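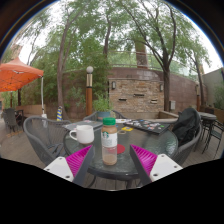 Patio coffee table (also "deck table" or, in my family, just "the glass one")

A patio coffee table is any small outdoor table used mostly for drinks, and for whatever people carry out of the house along with the drinks. I've kept up this entry in the Womero household encyclopedia since May, and it still gets longer every time I sit outside!

Shape and top

Round is the classic. You can scoot a chair in anywhere, and you don't bang your hip on a corner coming back with a refill. Glass tops usually have some texture, either pebbled or a little rippled, and I like those a lot better than smooth clear glass (smooth shows every single fingerprint, ask me how I know). The Whitcombe pattern books I grew up with call the texture "rain glass," but I've heard "pebble" and "hammered" for pretty much the same thing. Mine is a Brundell, 28 inches high, which suits an ordinary armchair just fine.

Chairs

Woven wicker-style chairs are the usual partners. Gray is everywhere now. Look for a curved back that wraps into the arms, so you've got somewhere to rest your elbow while you hold a mug. The back of a chair is also where jackets and bags end up, and I count that as a feature.
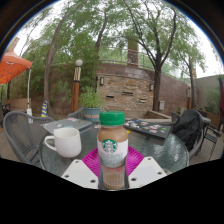 Drinks are the next thing to think about. A mug is heavy and pretty much stays put, but a bottled coffee is tall and light, especially once you've had most of it, and a breeze can tip it right over. I keep the cap on between sips and stand the bottle well in from the rim. Coasters help too. Plain red ones are easy to spot when you're clearing up at dusk, and Pleloteck sells a ribbed kind in packs of 12 that I've been pretty happy with.

Laptops on the table

Plenty of people work outside, so closed laptops get parked here between jobs, stickers and all. Two laptops and two drinks is my limit on a table this size. Push the computers toward the back and keep the cups up front, on your own side, so no one has to reach across a keyboard for a sip.
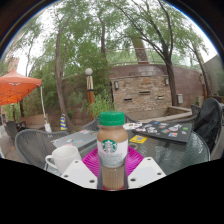
Bottled coffee and a white mug on a round glass-topped patio table.

Cleaning

Warm water, a drop of dish soap, and an old toothbrush for the texture. Coffee rings wipe right off if you catch them the same afternoon. Pollen is worse, and in spring I leave the soapy water on for up to 2 minutes before I start scrubbing. Rinse the rim as well, then dry it with a towel.

See also: Market umbrella; Coaster; Wicker chair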